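Rail porteur Areck – support suspendu pour réglettes à tubes

Fabricant : Fledent
Gamme : Areck, profils et accessoires pour plafonds techniques apparents
Finition standard : blanc
Conditionnement : à l'unité, accessoires vendus séparément sauf mention contraire

Présentation

Le rail porteur Areck est un profil en tôle d'acier pliée, laqué blanc, destiné à la suspension de réglettes à tubes fluorescents ou à tubes LED de culot G13 dans les locaux sans faux plafond. Il se fixe sous poutre, sous dalle ou sur tige filetée au moyen d'équerres coulissantes. La réglette se monte en sous-face, l'alimentation chemine à l'intérieur du profil.

Le rail est prévu pour les volumes où les réseaux restent visibles : ateliers, salles d'activité, réserves, locaux d'enseignement, bureaux aménagés dans d'anciens bâtiments industriels. Il permet de descendre le plan d'éclairage sous les conduits et les canalisations et d'éviter les ombres portées que ceux-ci produisent lorsque les luminaires sont posés directement contre la dalle.

Le profil n'est pas un chemin de câbles au sens de l'installation générale. Il reçoit uniquement les conducteurs d'alimentation et de commande des luminaires qu'il porte.

Caractéristiques du profil

Matière : tôle d'acier galvanisée, laquage poudre polyester
Section : en C, ouverture vers le haut
Largeur extérieure : 100 mm
Longueur de barre : 4 000 mm, coupe à longueur possible sur site
Perçage : lumières oblongues en fond de profil, sur toute la longueur
Teinte : blanc satiné ; gris clair sur commande
Usage : intérieur, locaux secs
Mise à la terre : borne à vis fournie, une par barre

Les extrémités sont livrées brutes de coupe, ébavurées. Les embouts de fermeture sont proposés en accessoire. Après une coupe sur chantier, l'arête doit être ébavurée puis reprise avec la peinture de retouche de la gamme ; le stylo de retouche Fledent couvre les coupes courantes, le flacon est à réserver aux reprises de surface.

Équerres de fixation

Les équerres coulissent dans le profil et se bloquent par une vis à tête hexagonale accessible par le côté. Leur position se règle donc après la pose du rail, ce qui facilite l'alignement lorsque l'entraxe des points d'ancrage n'est pas régulier. Trois modèles sont disponibles.

Équerre droite : fixation directe sous dalle ou sous poutre plate. Jeu vertical réduit au réglage de la lumière oblongue.

Équerre déportée : fixation sur la face latérale d'une poutre. Le rail passe alors sous le niveau de la retombée ou à son aplomb, selon le sens de montage de la patte.

Équerre pour tige filetée : suspension sur tige, avec écrou et contre-écrou. Seul ce modèle autorise un réglage en hauteur après ancrage.

La distance entre une extrémité de rail et la première équerre ne doit pas dépasser 380 mm. Au-delà, le porte-à-faux provoque une flèche visible, en particulier avec des réglettes à deux tubes. L'entraxe courant des équerres dépend de la masse des luminaires et figure dans l'abaque joint à la notice.

Implantation dans un local à poutres apparentes

Le plan de pose doit être établi à partir d'un relevé du plafond, et pas seulement à partir du plan au sol. Les retombées de poutres, les poteaux, les unités intérieures de climatisation et leurs liaisons imposent souvent de décaler une ligne ou de l'interrompre. Une ligne interrompue par une retombée se traite comme deux lignes indépendantes, chacune avec ses équerres d'extrémité et sa borne de terre.

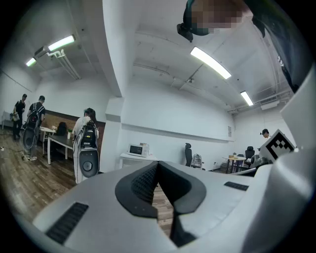

Lorsque deux zones sont séparées par une poutre ou un poteau, il est préférable de prévoir une commande par zone. Le profil accepte la cohabitation de deux circuits de commande sous réserve que les conducteurs soient repérés à chaque extrémité et que la section intérieure ne soit pas encombrée au-delà du repère embouti sur l'aile. Ce repère correspond au remplissage maximal admis.

L'orientation des lignes par rapport aux fenêtres et aux postes reste au choix du prescripteur. Dans les locaux d'activité sans poste fixe, les lignes parallèles au grand côté donnent en général l'uniformité la plus simple à obtenir. Les lignes perpendiculaires aux poutres demandent davantage d'équerres mais moins de coupes.

À proximité d'une unité de climatisation murale, le rail doit rester hors du jet d'air direct. Un flux continu sur un tube fluorescent abaisse la température de paroi du tube et réduit le flux lumineux émis. Avec des tubes LED, l'effet est sans conséquence sur le flux, mais le dépôt de poussière sur la face supérieure du rail est plus rapide. Dans les deux cas, un dégagement de près de 700 mm entre la bouche de soufflage et la réglette la plus proche donne satisfaction. L'accès au capot et aux filtres de l'unité doit rester libre sans dépose du rail.

Les liaisons frigorifiques et les tuyauteries en partie haute des murs ne peuvent en aucun cas servir d'appui, même provisoire, pendant la pose.

Compatibilité des luminaires

Le rail reçoit les réglettes à fond plat munies de deux points de fixation. Les réglettes Rebelo se montent sans perçage, par deux écrous captifs livrés avec le luminaire. Pour les réglettes d'autres fabricants, vérifier que les trous de fixation tombent dans les lumières oblongues du profil ; à défaut, utiliser la platine d'adaptation.

Tubes fluorescents : T8, ballast électronique ou ferromagnétique
Tubes LED : culot G13, alimentation à une ou deux extrémités selon le câblage de la réglette
Température de couleur des tubes livrés en kit : 4 000 K
Réglettes à un ou deux tubes nus, avec ou sans réflecteur

Le mélange de tubes fluorescents et de tubes LED sur une même ligne est techniquement possible si chaque réglette est câblée pour son type de source. Il est déconseillé pour des raisons de rendu et de maintenance. En cas de remplacement progressif, procéder par ligne complète et apposer sur chaque réglette modifiée l'étiquette indiquant le nouveau câblage.

Mise en œuvre

1. Couper l'alimentation du circuit, vérifier l'absence de tension et condamner l'organe de coupure.
2. Tracer l'axe du rail au plafond. Reporter les points d'ancrage en tenant compte des retombées et des réseaux existants.
3. Percer et poser les chevilles adaptées au support. Les chevilles ne sont pas fournies.
4. Engager les équerres dans le profil avant levage. Les équerres ne peuvent pas être introduites une fois les deux embouts posés.
5. Lever le rail à deux personnes. Fixer d'abord les équerres d'extrémité, puis les équerres intermédiaires.
6. Contrôler l'horizontalité et bloquer les vis latérales.
7. Raccorder la borne de terre, tirer les conducteurs, poser les passe-fils.
8. Monter les réglettes, raccorder, puis poser les tubes.

Sous une poutre en bois, l'ancrage se fait par vis à bois à tête hexagonale avec rondelle large. Sous une poutre métallique, utiliser la pince Gakatik, qui se serre sur l'aile sans perçage ni soudure. La pince Gakatik existe en deux ouvertures ; la plus grande convient aux ailes peintes ou revêtues d'une protection épaisse.

Le sol doit être protégé pendant la pose lorsqu'il s'agit d'un parquet ou d'un revêtement sensible au poinçonnement. Les roulettes d'échafaudage en matière dure marquent les lames vernies – prévoir des plaques de répartition sur tout le trajet, zone de stockage comprise.

Aboutage de barres

Deux barres s'assemblent par une éclisse intérieure à quatre vis. L'éclisse assure l'alignement mécanique mais pas la continuité électrique garantie ; une tresse de liaison doit être posée entre les deux bornes de terre. Une équerre est obligatoire de part et d'autre de chaque jonction. Ne pas placer de jonction au droit d'une réglette.

Pour les lignes longues exposées à de fortes variations de température, laisser un jeu de dilatation à la jonction et serrer les vis d'un seul côté de l'éclisse. Les locaux chauffés ou climatisés en continu ne sont pas concernés.

Entretien

Dépoussiérage à sec ou au chiffon légèrement humide, hors tension. Pas de solvant ni d'éponge abrasive sur le laquage. La face supérieure du profil étant ouverte, une aspiration périodique est recommandée dans les ateliers de menuiserie et les locaux à forte production de fibres. Le capot supérieur, en option, limite cet entretien au seul dessus du capot.

Contrôler le serrage des vis latérales lors de chaque campagne de remplacement des tubes. Les tubes fluorescents usagés sont à déposer dans une filière de collecte des lampes.

Accessoires

Embout de fermeture, blanc, la paire
Éclisse intérieure avec visserie
Tresse de liaison équipotentielle
Équerre droite
Équerre déportée, gauche ou droite
Équerre pour tige filetée
Pince Gakatik, petite ou grande ouverture
Platine d'adaptation pour réglettes à entraxe non standard
Capot supérieur clipsable
Passe-fil caoutchouc
Stylo et flacon de retouche

Limites d'emploi

Le rail Areck ne convient pas aux locaux humides, aux chambres froides ni aux atmosphères corrosives. Il ne doit pas supporter de charges autres que les luminaires et leur câblage : pas de signalétique, de haut-parleurs, de vidéoprojecteurs ni d'enrouleurs. Pour ces usages, consulter la gamme de profils renforcés.

Commande et délais

Les barres en blanc satiné et les accessoires courants sont tenus en stock. La teinte gris clair est fabriquée à la commande et n'est ni reprise ni échangée. Les barres coupées en atelier sont livrées avec leurs embouts, à préciser lors de la commande. L'emballage des barres doit être vérifié à la réception, en présence du transporteur, et toute déformation portée sur le bon de livraison.

La notice de pose et l'abaque des entraxes accompagnent chaque barre. La révision de juin remplace les versions antérieures.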